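Is the Clillus on Ondbridge Road ever going to open?

The sign went up in August saying a Clillus convenience store and gas station was "coming soon" on the old Khoo Furniture lot. They knocked the building down, put a fence up, and as far as I can tell that was the end of it. Now my brother-in-law says it's been sold to Sillel and will be a car wash. Does anybody have something better than a rumor? I drive past it twice a day and I'd like to know if I should keep buying my coffee at the diner.

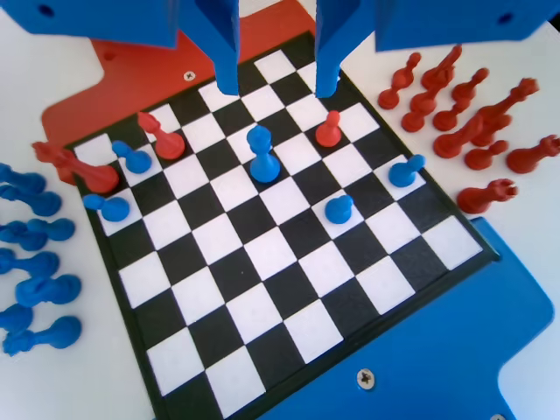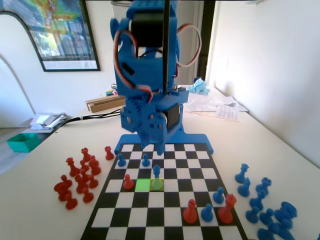
The chessboard, in both shots.

Posted Saturday, April 8, 2023

Chrysoula Giannakopoulos
I went to the zoning meeting, so I can tell you what was said, for whatever that's worth. The approval is for a store and 2 gas pump islands. No car wash. The hold-up is the left turn out onto Ondbridge Road. The county wants a traffic study, and the one Clillus handed in says the store will add 522 car trips a day. I have lived here long enough to doubt that number. The one over by the highway must get 2,000 before lunch on a summer Saturday. The county sent it back and asked for another count, taken in season this time. So don't expect a shovel before fall, and I wouldn't bet on fall either. You can ask for the file at the township clerk's window. Bring change for the copier.

dinerfan
Sillel is buying it, my neighbor heard it from a guy who does paving. We don't need another gas station anyway

stillonelm
"A guy who does paving" told me we were getting a movie theater too. A sale would be recorded with the county and I looked last week under both the street address and the Khoo name. Nothing there. That doesn't prove there's no deal, only that nothing has been filed. Chrysoula's version sounds right to me, though I'd like to see who paid for that traffic study. Keep going to the diner. The coffee is weak but it's open.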